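Nullero Hand Grip Pair

Rolwood > Garment Handling > Hand Grips

Sold as a pair, left and right. In stock, ships from Surnbridge. Next batch July.

What it is
Two hand-held grippers for showing garment work to a folding cell. Your operator holds one in each hand and does the job the way they always do it. Pick up, stretch, lay down, fold. The cell learns from those runs. No pendant, no code, no waiting for an integrator to come back out.

Who uses it
Laundry and garment finishing floors mostly. The people who fold already, they make the best teachers. At Hailu the afternoon crew recorded 400 shirt runs before the cell took on its first plain tees. Tyra Dahlgren runs that line: "My folders were worried, fair enough. Now two of them do the teaching and the rest moved to inspection and repairs. Wrists are better. The noise isn't, the cell has a fan."

What changes on the floor
Plain repeat items go to the cell. Odd sizes, stains, missing buttons stay with people. Plan on someone being on teaching duty when a new garment comes in, and put it on the rota as real work, paid at the operator rate or better. We've seen sites squeeze it into breaks. Dont.

Specs
Weight per grip: 400 g
Jaw cycles before pad change: 2000
Spare jaw pads in box: 4
Part no: NHG-117
Hands: left and right, not interchangable

Good to know
Gloves OK if thin. Take hold at the shoulder seams for tees, waistband for trousers. Very slippery linings still a problem, ask us first. Swap hands-on time every hour or so, grips get heavy by the end of a shift.

Training
Half day at your site, included with first pair. Annapurna Mudaliar does the bookings, mornings before 11 best. Bring your own garments, the ones that give you trouble.

Returns
Unopened pads yes, opened pads no.

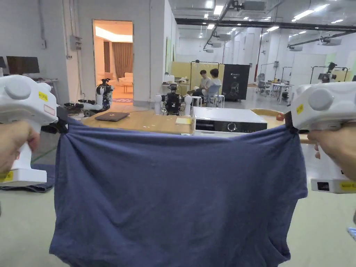
Navy T-shirt held out by the shoulders, one grip in each hand.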